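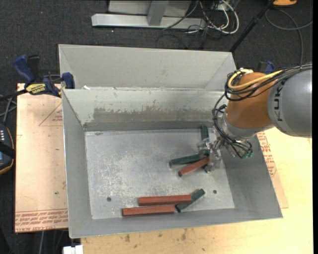

4.2 Surface wear in shared storage

Storage containers in small workshops are usually replaced by age, and few of the firms we visited kept any record of their condition. At Stirneck, where 62 containers were in use, the replacement interval had been set at 12 years by a former manager and never reviewed. We found that wear followed use much more closely than age. In metal bins the finish tends to go first where stock is dragged or dropped against it, as on the inner rear wall in Figure 3, where the light coating has worn off in a long patch with a ragged upper edge. The floor of the same bin is covered with whitish scratches, densest on the left half. We scored walls and floors separately for this reason, following the scheme of Deák and Triantafyllou.

Figure 3. Open metal bin with worn rear wall and scratched floor.

The Veres site gave a different result. Its bins were emptied and turned every 90 days, and scores for the left and right halves of the floor were close in all but 18 cases. Staff there put this down to the turning, though the site also handles lighter stock and we could not separate the two effects. Bins at Prarnereo had been repainted before our October visit and were left out of the wall scores. Their floors had not been painted and are included in Table 5.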